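Looking After Plastic Panels and Covers in the Home Workshop

Skunden Household Advice Service - Leaflet 3430
Revised 8/31/20

Moulded plastic covers are found on most household appliances, garden machines and vehicles. They are light and inexpensive, but they are easily spoiled by careless removal and unsuitable cleaning products. The following guidance applies to the majority of parts that a householder may reasonably remove at home.

Before removal
Switch off the appliance and unplug it at the wall. Consult the maker's handbook, where one is available, for the position of hidden clips. Screws should be placed in a lidded jar and labelled at once.

Releasing clips
Use a flat plastic lever. A metal screwdriver will mark the edge and may snap the clip. Work along one side before starting on the next. Plastic becomes brittle in cold weather, and parts removed in an unheated garage in January should first be brought indoors for 2 hours.

Washing
Warm water and a small amount of washing-up liquid are sufficient for ordinary dirt. Solvents, scouring powder and bleach should not be used. A soft toothbrush is suitable for corners and the gaps between ribs. Rinse well, shake out the water and leave the part to dry away from radiators.

Dull black surfaces show polish and grease readily - wipe them with a plain damp cloth only.

Checking for damage
Hold the part up to the light and look along each rib and around every opening. Fine cracks most often start at a corner or beside a screw hole.
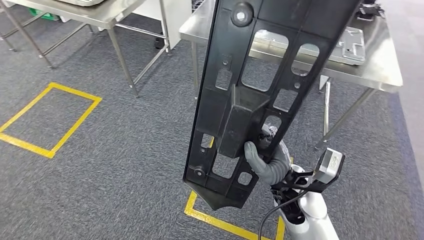 Black moulded panel with ribs, cut-outs and a round boss near the upper end.

Small cracks away from any fixing point may be repaired with a suitable plastic adhesive. A part that is cracked at its mounting should be replaced.

Storage
Long parts should be laid flat and supported at both ends. Do not stack more than six together.

Printed copies of this leaflet are held at the Gatus and Birninent offices.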